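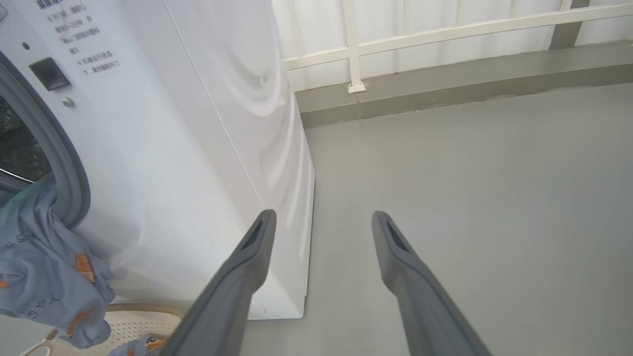
6.3 Stop code 319: garment caught during unloading

The arm stops and shows code 319 when the pull on a garment passes 40 newtons. The usual cause is a sleeve or hem trapped in the door gasket, or an item twisted round another inside the drum. The gripper holds its position until the stop is cleared.

CAUTION: Do not pull the garment while the arm is powered. The fingers can close without warning when the load drops.

1. Press the stop button on the Leka base unit.
2. Check that the washing machine has finished its programme and the drum is still.
3. Hold the garment near the fingers and turn the release knob on the wrist anticlockwise.
4. Free the cloth from the gasket by hand. Work from the lower edge of the door upwards.
5. Put anything hanging from the door into the basket or back in the drum. 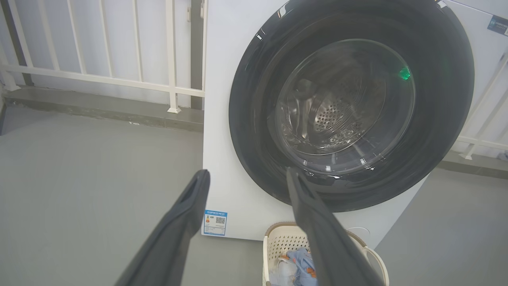
6. Move the basket if it has shifted. The arm will not search for it more than 160 mm from the taught position.
7. Release the stop button and select Resume. The arm returns to its start pose at low speed. Keep clear until it gets there.

Note: If code 319 comes back on the same load, finish unloading by hand. Three stops in one load lock the arm and show code 359, which only a service login can clear.

Note: Units supplied before February need the wrist sensor zeroed after every code 319. See 6.5.

Related sections
6.2 Door not detected
6.4 Gripper fingers do not close
6.5 Zeroing the wrist sensor

Findura Service Desk, Clastuvstead | © Findura | Back to top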